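Wrist cable keeps popping out on the sweeping cell

gbrandes
Fri 16 July
Two arms, one mat, cleanup task. The coiled cable at the wrist of the right arm works its connector loose after 30 cycles, sometimes sooner, and then I get fault 3130 and a very quiet afternoon. I have reseated it so often that it greets me by name. Anyone solved this without a soldering iron?

nosmont_sev
How much slack have you left at the last joint? Ours at Onthorpe did the same until we ran the wrist through its full turn by hand, power off, and watched where the cable went tight. Took 2 minutes. We had put it off for a month.
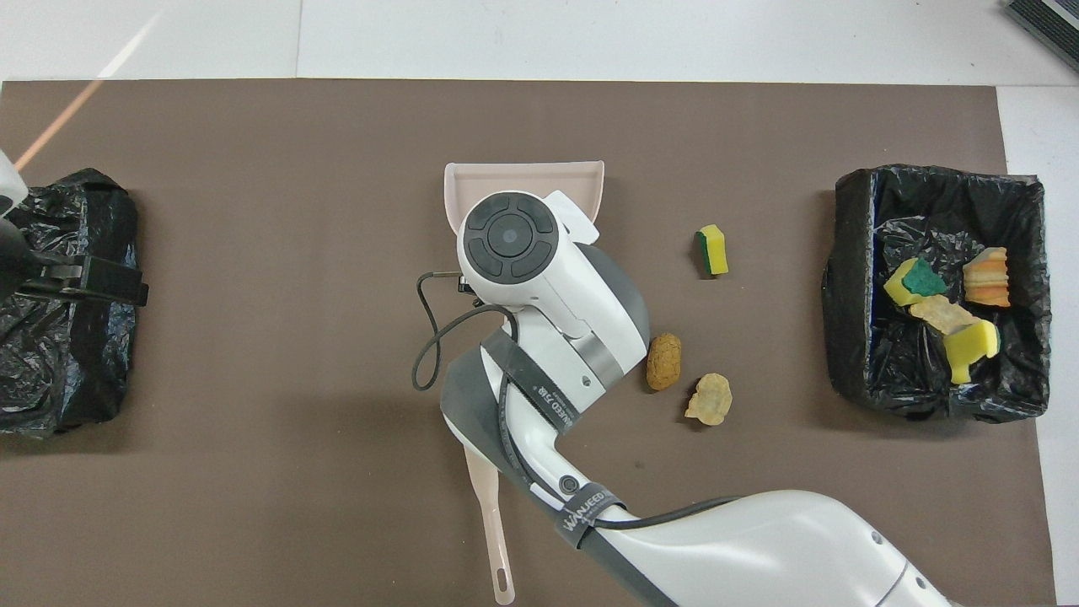
gbrandes
Slack is my whole argument with the previous owner of this cell, who believed in short cables. I've gone the other way. The coil now leaves the left side of the head in a wide loop and comes back up along the arm, and there are straps on the arm further down. With the dustpan held like that, handle pointing back past the arm, I'd like to know if the loop is asking to be snagged.

meinecke
Yes, it is. A big loop is a hook with good manners. Shorten it and put a strap closer to the head.

nosmont_sev
Disagree. Shorten it and she's back where she started. Keep the loop, stop the planner from turning the wrist more than 300 degrees in one go.

meinecke
Software fix for a cable problem. Classic Severin Kaufmann.

nosmont_sev
Mine still works – how's yours?

gbrandes
Trying the wrist limit first, as it costs nothing. If it faults again I'll move a strap, and meinecke can be unbearable until August.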